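Skimia 双腕シミュレーション収集パッケージ
製品ページ(学習データ収集用ソフトウェア)

提供元:Wurkix
最終更新:2023年9月26日

概要

Skimiaは、双腕マニピュレータの模倣学習に用いるデモンストレーションを、シミュレーション環境内で記録するためのソフトウェアパッケージである。操作者が遠隔操作デバイスで仮想ロボットを動かし、頭部視点の映像、関節角、グリッパ開度、物体姿勢を同一の時刻軸で保存する。実機は不要で、GPU搭載ワークステーション1台で運用できる。

本ページは、収集機能、付属環境、出力形式、運用上の制限を記載する。学習コードは含まれない。学習側のツールについてはBorbélyの製品ページを参照されたい。

構成品

Skimia Recorder(収録本体)
Skimia Rooms(室内環境アセット集)
Skimia Check(収録後の検査ツール)
Mistoraブリッジ(遠隔操作デバイス接続用ミドルウェア)

Mistoraブリッジは別ライセンスで、収録席ごとに1本を必要とする。評価版には期限付きの1席分が付属する。

収集の単位

1回の操作を1エピソードと呼ぶ。エピソードは、開始姿勢への移動完了から操作者の終了入力までを範囲とし、移動中のデータは保存しない。タスク文は収録開始前に登録する。収録後の文言変更は可能だが、変更履歴がメタデータに残る。

失敗したエピソードは既定で保持される。成否ラベルは操作者が付与し、物体の最終位置に基づく自動判定値は別の列に書き込まれる。両者が一致しない場合、Skimia Checkの一覧で該当行が抽出される。どちらを採用するかは利用者側で決定する。

頭部視点とカメラ設定

頭部カメラはロボットの首関節に固定され、首の動きに追従する。開始時の首姿勢はタスクごとに指定でき、指定範囲内での無作為化も可能である。ロール方向を無作為化の対象に含めると、水平が大きく傾いた視点も収録される。自機の胴体や肩の映り込みは除去しない。学習後のモデルが受け取る入力と条件をそろえるためであり、マスク処理が必要な場合は出力時に自機領域のマスクを併せて書き出す。
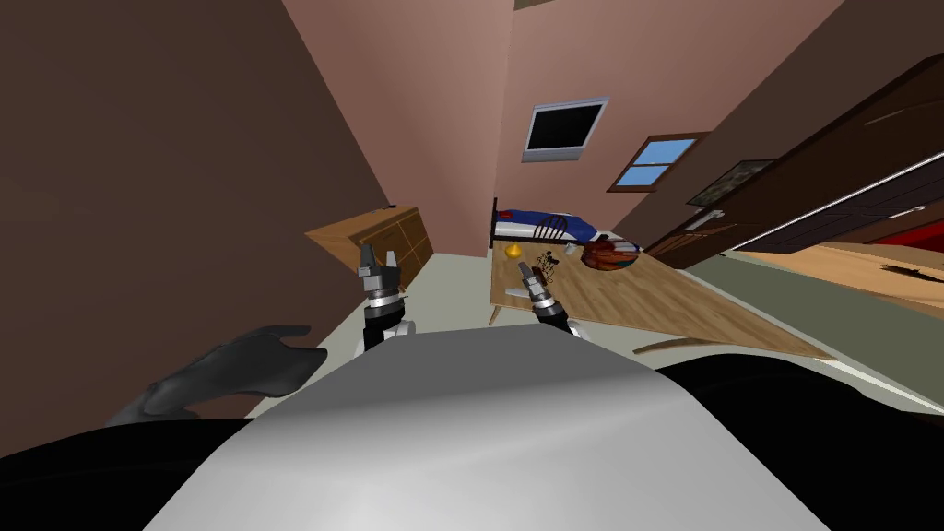

視点の無作為化は、物体配置の無作為化とは独立した乱数系列で行う。同一の配置に対して複数の視点を割り当てる場合は、配置側のシードを固定し、視点側のみを更新する。シードはいずれもエピソードのヘッダに記録され、後から同じ初期状態を再生成できる。

手首カメラは左右各1台を追加できる。頭部カメラと手首カメラのフレームレートは個別に設定できるが、保存時には共通クロックの時刻が付与される。補間は行わない。

室内環境

Skimia Roomsには、寝室、居間、台所を含む室内環境が収録されている。家具の位置、壁色、床材は設定ファイルから変更する。机上物体は初期配置領域を多角形で指定し、その内部に重なりなく配置される。配置の試行上限は200回で、上限に達した場合はエピソードを生成せずログに記録する。

家具の衝突形状は描画用メッシュより簡略化されている。細い脚や曲線部材の近傍では、見た目の隙間より手前で接触が発生することがある。把持対象をこの種の部材に隣接させるタスクでは、個別に衝突形状を差し替えることを推奨する。

付属データ

リファレンスとして、当社で収録した3,292エピソードを同梱する。このうち2,918エピソードが成功ラベルを持つ。残りは失敗例で、把持の滑り、到達不足、対象の取り違えに分類済みである。分類基準は付属文書の第4章に示す。

付属データの収録手順はVilmos Jakabが作成した。操作者は各タスクについて練習を行い、練習分は付属データから除外した。6月の改訂で開始姿勢の許容誤差を変更しているため、改訂前後を混在させて学習する場合は、ヘッダの手順版番号で区別すること。

出力形式

映像:縦1,080画素、可逆または非可逆圧縮を選択
関節角:左右各腕、首、ラジアン表記
グリッパ開度:全閉を0、全開を1とする正規化値
物体姿勢:ワールド座標系、位置および四元数
付帯情報:タスク文、操作者番号、シード、手順版番号、成否ラベル

深度画像とセグメンテーションは収録時に保存せず、状態記録から後段で再描画する。収録中の描画負荷を抑え、操作遅延を一定に保つことを目的とした仕様である。再描画には収録時と同じ版のSkimia Roomsを使用する。版が異なる場合、ツールは警告を出して停止する。

Skimia Checkによる検査

検査項目は、フレーム欠落、時刻の逆行、関節角の不連続、物体のめり込み、無操作区間の長さである。しきい値は項目ごとに変更できる。検査で不合格となったエピソードは自動削除されず、隔離フォルダへ移動する。復帰には検査者番号の入力を要する。

無操作区間については、先頭と末尾のみを切り詰める設定が既定である。途中の停止は操作者の判断を含む可能性があり、既定では保持する。

制限事項

布、液体、紐状物体の変形には対応しない。寝具などの布製品は剛体として扱われ、把持対象には指定できない。
接触摩擦は一定係数で近似している。実機への転用に際しては、実機で収録した少量のデータによる再調整を前提とする。
1つの環境で同時に操作できるロボットは1体である。
収録中の室内環境の切り替えには対応しない。

ライセンスと問い合わせ

ライセンスは収録席単位の年間契約とする。収録したデータの権利は契約者に帰属し、当社への送信は行われない。付属データは契約期間中の社内利用に限り、再配布はできない。

見積依頼の際は、収録席数、使用予定の遠隔操作デバイス、対象タスクの概要を記載のうえ、Wurkix製品窓口まで連絡されたい。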